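Week 4 handout: Old photographs and how to read them

Okay, so last week we ran out of time right when it was getting good, and I promised to write up the rest. These are my own notes tidied up a bit (only a bit!), so forgive the jumps.

We were talking about amateur collections, the kind that sit in a family closet for decades before a grandchild opens the box. I love these. A studio photographer in a port city was selling views to visitors, so you get the harbor, the big gate, the same pagoda from the same hill. The amateur just pointed the camera at whatever caught the eye on the way to lunch, and that's where you find the noodle stall, the shop signs, the kid staring straight back.

Our practice set is the Pritora album, 220 prints and a stack of loose negatives. The online copy is on Prultelar, and you can get in with your usual course login. Please look through at least the first 100 prints before our next meeting. Yes, I know, it's a lot, but they go quickly and you'll start to recognize street corners, which is half the fun. 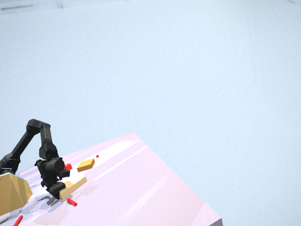

How do I date a print if there's nothing written on the back?
Start with what changes fastest in a street: posters, vehicles, women's hemlines, the style of lettering on shop signs. Find the newest thing you can identify and your photo can't be any older than that. Then look at the paper itself, the border and the finish, and see whether the two stories agree.

A word on negatives, because several of you asked. A print may have been cropped, flipped or made thirty years after the shutter clicked. The negative is closer to the moment, and if it's still in a strip you also get the order the shots were taken in. I once spent an entire January evening working out one person's walk through a market from a single strip, frame by frame, and I'd do it again tomorrow. If the strips have been cut up, check the edge numbers before you give up.

Watch out for flipped prints, by the way! Signs are your best friend for this. Buttons help too, and so does the side of the road people are driving on, if you happen to know the rule for that place and year. Number 200 in the Pritora album is flipped and I'm leaving it that way so you can practice on it.

Captions are a different headache. The album's captions were added long after the pictures were taken, by at least two hands, and they disagree with each other in places. Treat a caption as one more document with its own date and its own writer. Quote it exactly, spelling and all, and put your own reading in square brackets after it.

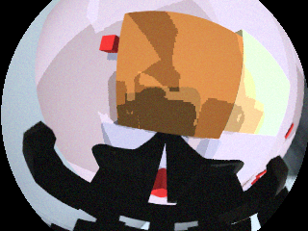 Fig. 2. Tabletop view with orange box and small red cube (simulated).

For the written assignment, choose one print and give me two pages on it. I want the setting, your best date range with your reasons, and one thing you can't explain. Don't skip that last part, it's usually my favorite paragraph to read. The Yip reader has a good chapter on street photography if you're stuck for a model, and the Plusell guide covers paper types with nice clear close-ups.

Cite your print by its album number. The catalog number for the whole album is 1666, so that goes first, then a slash, then the print.

Bring a magnifier if you own one. I have a few to lend but they do wander off.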